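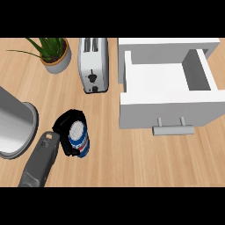
## 4.2 Rehearsing the shift in simulation

**Figure 3.** Simulated tabletop from the break-room task set: the gripper closed around a soda can, with the cabinet drawer open and empty.

The tabletop in Figure 3 stands in for the small jobs that eat up a morning at the Drurness site, where staff restock and tidy 12 break rooms between their other duties. Before the arm came anywhere near a real counter, all 43 members of the support crew were invited to try tasks like this one on screen, and their comments changed the project more than any of our own tests did!

Gleice Barros, who led the sessions, had expected questions about speed. The crew wanted to talk about handover instead - who decides when the arm stops, and who puts things right after a spill. We rewrote the task list with them in April. Restocking drinks went to the arm, and anything involving guests stayed with people.

The 2 shift leads now plan the arm's work themselves, a part of the job that did not exist before. Boglárka Győri's interviews (Section 5) show how much they enjoy it, and also where it adds strain: almost 191 short interruptions were logged during the trial, most of them requests to confirm a placement.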